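Thread on the river water talks in Grurkent this month, for people who asked me what is going on. I'll keep each post short.

1/ The talks are between the two governments that share the Sinar river. Delegates from both sides are in Grurkent. The subject is how much water the upstream side lets through the Bajwa dam in the dry months.

2/ I am following from home between household jobs, so expect gaps between posts.
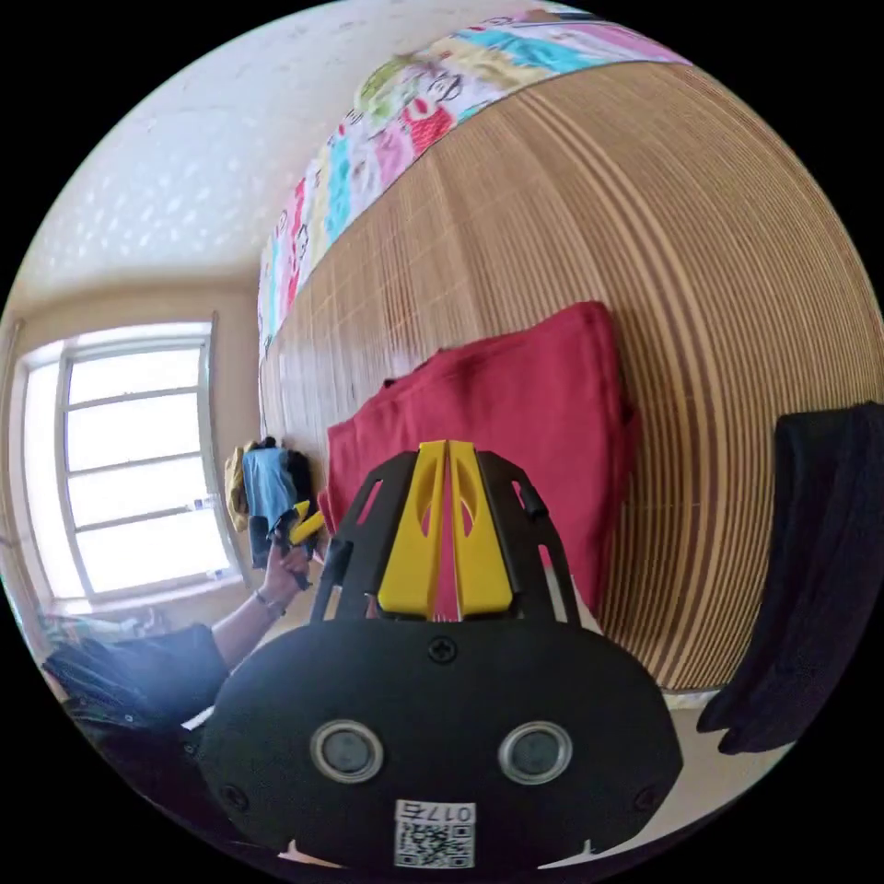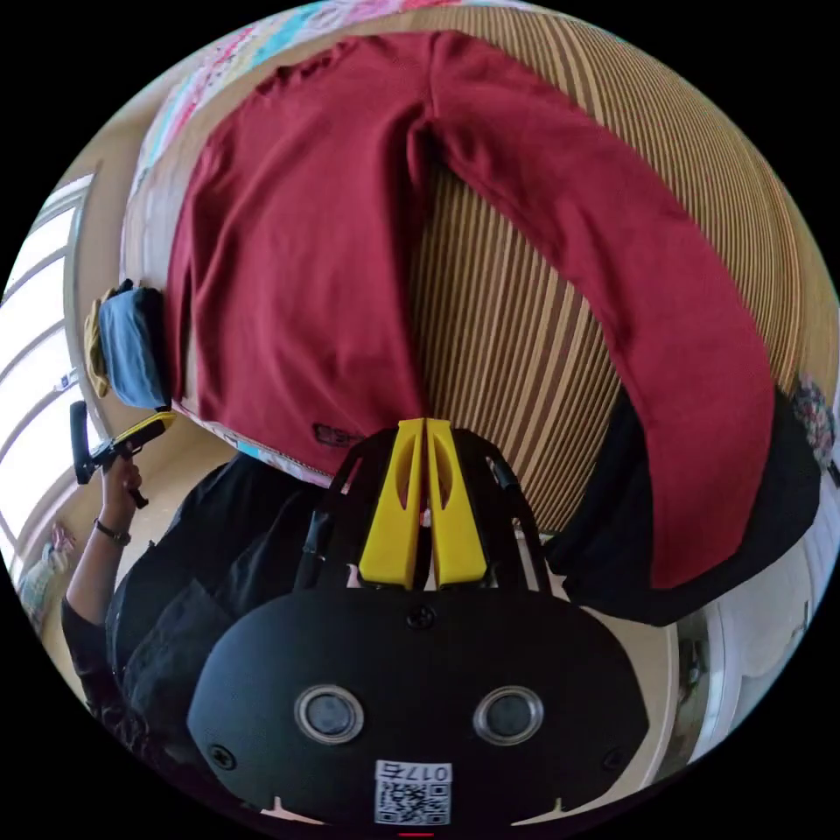

3/ Background. The current agreement was signed in 2017. It sets a minimum flow at the border for the dry season and a lower one for drought years. It does not say who decides when a drought year has started. Most of the dispute comes from that.

4/ The upstream government declared a drought year in June. The downstream government did not accept it and sent a formal protest. Flow at the border dropped to the lower level anyway.

5/ The place that felt it first was Flasuris, the first big town below the border. Its intake pipes sit high on the bank. When the river is low the pumps pull air, and the town goes onto tanker water.

6/ The tankers serve 900 households on the east side. Each gets a delivery every second day. The west side has wells and is mostly fine, although people there say the water tastes of salt by August.

7/ Now the talks. This is the ninth round. The first eight were held at the level of technical staff. This one has deputy ministers in the room, and both sides asked for a UN observer. The observer can speak but has no vote.

8/ What the downstream side wants: a joint gauge at the dam, read by both countries, with the numbers published every morning. Also a rule that a drought year needs both signatures.

9/ What the upstream side wants: money for repairs to the dam gates, and a freeze on new irrigation downstream. Their delegation says 2000 hectares have been added below Flasuris under the current agreement. The other side disputes the figure and has not given its own.

10/ The gauge looks like the easy part. Both delegations used nearly the same words for it in their opening statements. The two signatures are harder – the upstream side calls that a veto over its own dam.

11/ A few people asked if the UN can force a result. No. The agreement has no court clause. If the talks fail, the 2017 text stays in force, with the same gap in it.

12/ The morning session ran long and the press briefing moved from noon to 4 p.m. The spokesman took three questions. He said the discussions were "detailed" and that the delegations had exchanged drafts. He would not say on which points.

13/ One small thing from the briefing. He confirmed that engineers from both countries will visit the Bajwa dam together before the end of October. Under the old arrangement each side went separately and wrote its own report.

14/ On tanker water, since I got several messages: the schedule for the east side of Flasuris is posted at the town hall and at the bus station. I don't have a copy and can't check street names for you.

15/ Correction to post 4. The drought year was declared at the end of May and took effect in June. The protest came after it took effect.

16/ The evening session is closed to press. I will add to this thread if a joint statement comes out tonight – otherwise tomorrow after the morning briefing.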